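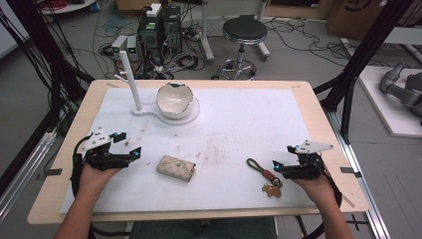

Tidthorpe Museum Service: Interim Report to the Mendon Fund

Project: Cataloguing and rehousing of the Ivanov bequest
Report submitted: Sep 11, 2026

1. Purpose of this report

This report covers the second stage of the project, from March to the end of August. It sets out the work completed, the spending to date and two matters on which the Fund's agreement is requested. The first stage was covered in our earlier report and is not repeated.

2. Progress against the agreed plan

The bequest came to the museum in tea chests and trunks, with a handwritten inventory of 478 entries. The plan assumed that each entry stood for one object. Many entries cover a whole set or a bundle of papers, and the catalogue has had to be laid out differently as a result. Every entry has now been matched to its contents or marked as missing. The missing entries are mostly letters, and we have written to the executors about them.

Draft catalogue records are complete for the ceramics, the textiles and the small metalwork. Records for the printed material are under way. The maps have not been started and will be moved to the third stage, as they need a larger table than the upper workroom can hold.

Rehousing is ahead of plan. The old newspaper wrapping has been removed throughout and replaced with acid-free tissue. Dated sheets of newspaper were kept, as they help to show when a chest was last packed. New shelving was fitted in the east store in May, after a short delay caused by an uneven floor.

3. Work with partners

The town museum at Plavusitz, where the family lived before moving to England, has shared copies of its parish and trade records. These have settled several questions of date. A joint small display is under discussion – it would open in Plavusitz first and come to Tidthorpe the following spring. No costs for the display have been charged to this grant.

4. Public access

The store was opened to visitors on seven afternoons during the period. Places were limited to suit the size of the room and 80 people attended in all. Comments were favourable on the whole, although several visitors found the stairs difficult. A ground-floor session will be offered in the autumn.

5. Spending

Spending on packing materials is £2,490 below the budget, owing mainly to a bulk order shared with the county archive. Staff costs and shelving are in line with the budget. A full statement is attached as Appendix A.

6. Matters for agreement

The Fund is asked to agree that the saving on materials be used for scanning the photograph albums, which were outside the original bid. The albums are in fair condition, but the bindings are weak and repeated handling should be avoided.

The Fund is also asked to agree to a new closing date for the third stage, one month later than planned, so that the maps can be catalogued in the main hall once the winter exhibition has been taken down.

7. Next steps

Subject to the Fund's reply, scanning will begin in October. The next report will include the complete list of ceramics and textiles, with locations.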